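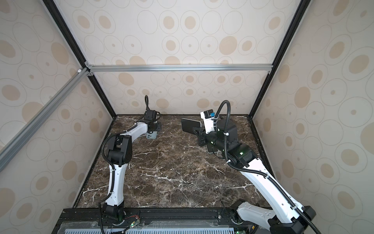 ## Two-arm cell, Tarano bench: pre-use and periodic inspection

Date: Jun 14, 2026
Inspected by: Catríona Lenihan
Second person present: Ataberk Akgül
Cell reference: 6
Previous inspection: April, by Elsa Salminen

Marks used: **OK** = acceptable. **A** = action needed, cell may run. **S** = stop, cell may not run until cleared. **N/A** = does not apply.

Items 1 to 3 are done with the supply isolated and the key held by the inspector. Items 4 and 5 are done with the supply on and both people outside the enclosure. The second person stays at the stop button for the whole of item 4.

## 1. Frame and enclosure

- [x] Uprights and crossbars tight at every bracket. **OK.** The corner bracket at the left end of the back bar was reported loose in April. Retightened then, has not moved.
- [x] Diagonal bar on the left side secure at the corner junction. **OK.** Pull test by hand.
- [x] Wall covering flat, no lifted edges that fingers or cables could catch. **A.** Lifted seam low down on the right wall. Glue it back. Do not use tape, it comes away and ends up in the grippers.
- [x] No sharp bar ends at head or hand height. **OK.**
- [x] Vent grille at the front clear. **OK.** Please stop resting paperwork on it.

## 2. Mounting and work surface

- [x] Base bolts, left arm. **OK.** Witness marks line up.
- [x] Base bolts, right arm. **A.** Witness mark on one bolt has rubbed off. Bolt is tight. Re-mark with paint pen.
- [x] Mounting rail straight and free of cracks. **OK.**
- [x] Marble-patterned surface clean and lying flat. **OK.** The pale veining hides dropped screws very well, so run a hand across it as well as looking.
- [x] Circuit board by the left base fixed down, wires not under tension. **A.** The board is fixed, but the thin red and black wires have no cover and are in reach of anyone leaning over the rail. Fit a cover. Jingyi has a part-made one in the Oler cabinet.

## 3. Arms, cables and grippers

- [x] Link screws present and tight, both arms. **OK.**
- [x] Cable clips and ties sound. **OK** on both. One tie end on the right arm was left long and has been trimmed flush.
- [x] Corrugated hose over each wrist free to move through the full range without snagging. **OK.** Moved by hand to both limits.
- [x] Cable sleeve on the left arm, elbow to base. **A.** It hangs in a wide curve. It does not touch anything at present, but there is little to stop it catching if the arm folds in towards the rail. Add one clip on the upper link and repeat the hand test afterwards. Leave some slack at the elbow.
- [x] Gripper fingers undamaged, no play. **OK.**
- [x] Camera module above the right gripper secure. **OK.** Check again after any contact, however light.

## 4. Powered checks

- [x] Stop button halts both arms from either side of the bench. **OK.** Tried twice from each side.
- [x] Arms do not restart when the button is released. **OK.** Separate reset needed, as it should be.
- [x] Speed limit set before shared-space work. **OK.** Set to 100 mm/s on both arms for this inspection.
- [x] Minimum gap between grippers held when facing each other. **OK.** Checked at slow speed with a load in the right gripper and nothing in the left.
- [x] Gripper holds its load when the stop is pressed. **OK.** Flat test piece, 129 g, held level and then tilted.
- [ ] Behaviour on loss of supply. **Not done.** Needs a padded mat under both wrists and we did not have one. To be done before the cell is left running unattended.

## 5. Rules and paperwork

- [x] Cell rules posted where the operator stands. **A.** The posted copy is the old one, without the line about loads. Replace it.
- [x] Risk assessment matches the current set-up. **A.** It still describes a single arm handing parts to a person. Handover between two arms needs its own entry, including what happens if one arm lets go early.
- [x] Items with batteries listed as permitted loads. **OK.** Crushing is covered. Grip force is to be set before the item goes in, never adjusted with the item held.
- [x] Job sheet raised for the actions above. **OK.** Sheet 589.

## Comments

No stop items. The cell may run attended, at the set speed, with one person at the stop button.

The sleeve and the wire cover come first. Ataberk will do the sleeve, Jingyi Shao the cover. Mairéad Lenihan to rewrite the risk assessment entry and send it to Elsa for a second reading before it goes on the wall.

Signed: C. Lenihan
Witnessed: A. Akgül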